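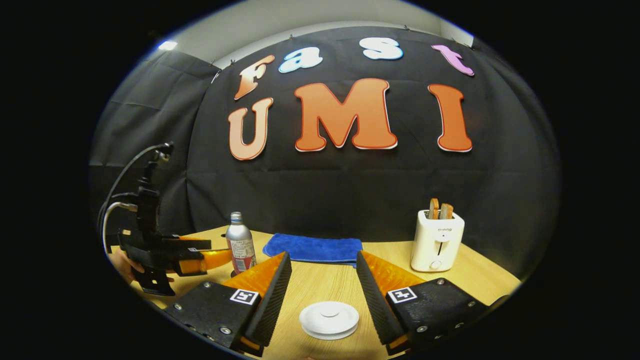
Folding and Setting Out: A Study of Small Towels on a Work Table

Report by Yupin Luangrath and Aldo Mancuso
Tutor: Concetta Colombo
Submitted 3/27/18

1. Background

Our project was part of the Garden module, in which each pair picks an everyday job and works out how to write instructions for it. We chose folding a hand towel and setting it out next to a drinks bottle, as you would in a changing room or a guest room. Loredana Pace and Cosimo Valentini had the job of wrapping cutlery and we shared a table with them for part of the term.

Most people fold a towel without thinking about it. When we asked classmates to write down how they do it, we got answers of one line or of a full page, and very few of them could be followed by someone else. We wanted a set of steps that a person could follow the first time and end up with the same result as the next person.

2. Materials

The towels were terry cotton, bought from Lellska in one pack. Each measured 34 cm by 71 cm when laid flat. We washed them all once before starting, as new towels are stiffer and hold a crease differently. The bottles were metal with a screw neck and held 500 ml. The table was plain wood with no cloth on it. We tried a tablecloth in the first week and gave it up when the cloth moved with the towel.

3. Method

Each person taking part was given a flat towel, a bottle and a printed sheet. They read the sheet once and then did the job with it beside them. We did not answer questions while they worked. Afterwards we measured the folded towel along both edges and the distance from the towel to the bottle, and wrote down anything they said about the wording.

In total we recorded 315 folds. The first version of the sheet read:

Lay the towel flat with the label side down.
Bring the short edges together.
Fold in half again.
Place the towel next to the bottle.

The second version was written after the January session. It said which way the second fold should go, told the reader to smooth the towel with a flat hand after each fold, and gave the place of the towel as one hand's width to the right of the bottle.

4. Results

The first sheet gave mixed results. The main trouble was "fold in half again", which some people took to mean along the length and others across it. Both are correct readings, so we could not count either as a mistake, but the finished towels were different shapes. "Next to" was also read in different ways. Some people left the towel touching the bottle and others put it near the middle of the table.

With the second sheet the shapes matched. The distance from the bottle still varied, mostly because hands are different sizes. Aldo suggested giving it in centimetres, but the people we asked did not want to fetch a ruler to put down a towel.

One thing neither sheet dealt with was the front edge. Terry is thick, and after two folds the top layer tends to creep forward and leave an uneven edge. Smoothing helped on the sides but pushed more material towards the front. Pulling the towel straight by its two back corners worked better, and we would put that in a third version.

5. Problems

We lost a week when the room was being used for the Navarrete display. We also measured the first batch of towels from different sides of the table, and had to do those again once we noticed. The folding boards we ordered from Estard came too late to be of use and have gone back to the store cupboard.

6. What we would change

We would use towels of more than one thickness. We would also ask people to fold from memory a few days later, to find out which of the steps they had kept. Concetta Colombo thought that a drawing of the second fold might do more than any wording, and Yupin has started on one, which will go in the folder with the record sheets when it is finished.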